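Ginger for chemo nausea – anyone get real results?

Forum: Treatment and Side Effects

radby_birsen
Posted in March
My infusion nurse handed me a sheet last week that says ginger "may help" with nausea. My sister then mailed me a box of Karaca ginger chews, 60 to a box, and the lid says they "calm the stomach within minutes." I have had two rounds so far. The first was not too bad, the second had me on the bathroom floor until 4 a.m. I'm already on the usual pills. Does the ginger do anything or is this one more thing people tell you so they feel useful?
– Birsen Güler

mudlark927
Ginger saved me. I had the chews in my purse, in the car, next to the bed. Started the night before each round and kept going for three days. Hardly threw up at all. Try it, what do you have to lose?

ertugrul_e
mudlark927, glad you had an easier time, but were you on anti-nausea drugs too? I ask because everybody who tells me ginger fixed it was also getting something through the IV and two kinds of pill at home. I was told the same thing about peppermint oil, wristbands and sour candy. I tried the wristbands. They left a dent in my arm and I threw up wearing them.

mudlark927
Yes I was on the pills. I was on the pills for round one too, before the chews, and round one was terrible. So something changed.

ertugrul_e
Did they change your dose after round one? They changed mine. They nearly always do if you tell them it was bad.

mudlark927
They added one thing, yes. I still think it was the ginger.

quietporch
Can we not do this every time somebody finds a thing that helps them? She asked for results, she got one.

ertugrul_e
She asked for real results. It's in the title.

Let me lay out what I did, since I can be accused of not trying. I'm on round five. For rounds three and four I kept a notebook, one with ginger and one without, same drugs, same dose, same chair by the window as it happens. I wrote down every time I felt sick and gave it a number from one to ten. The ginger round came out a little worse. I don't think ginger made me sicker, I think one round is different from the next and two rounds tell you next to nothing. But if it had come out a little better I would be on here telling you all it works, and so would anybody.
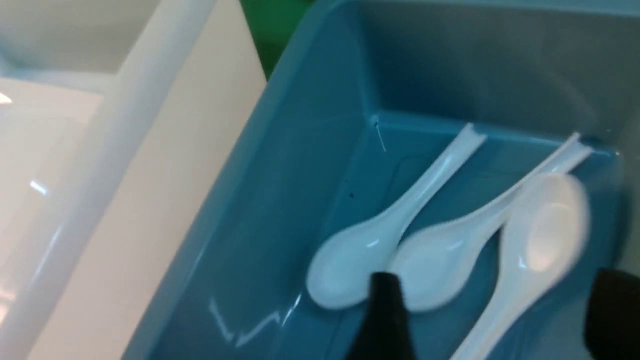

What did make a difference for me was dull. I took the pills by the clock and stopped waiting until I felt bad. I set an alarm for the middle of the night one. I ate small amounts of cold food, mostly Mandira plain yogurt, which I can't look at now that I'm between rounds. And I called the after-hours line at the Rurkdale clinic the one time I couldn't keep the pills down, and they switched me to the kind that melts on your tongue. I had been sitting there feeling sorry for myself for most of a day before I called.

So my vote is no on the box lid. "Within minutes" is a sales line.

hollisk
I'd add one thing for Birsen – ask before you take ginger in capsules. My team was fine with tea and candy but wanted to know about anything in pill form, on account of my platelets and a blood thinner I take. The chews might be nothing much but the capsules are pretty strong.

quietporch
^ This is useful. Thank you for something other than a lecture.

For what it's worth I drink ginger ale and I don't care if it's the ginger or the bubbles. It stays down.

ertugrul_e
No argument with that. If it stays down, drink it. My problem is with a company charging 23 dollars for candy and printing a promise on it.

mudlark927
Mine were a lot cheaper than that, different brand.

radby_birsen
Thanks everybody, even the grumpy one. My sister won't say what she paid and now I'm afraid to look. I called the nurse line this morning and told them how bad the second round got. She asked why I hadn't called at the time and I didn't have a good answer. They are adding a pill for the first three nights. She was fine with the chews and had no opinion on whether they work.

I'm going to take the pills on a schedule and eat the chews if I feel like it. I had one just now. It's very spicy and it stuck to my crown.

ertugrul_e
Watch the crown. I lost a filling to a caramel in round two and they wouldn't let me near the dentist until my counts came up.

hollisk
Let us know how round three goes, Birsen, either way.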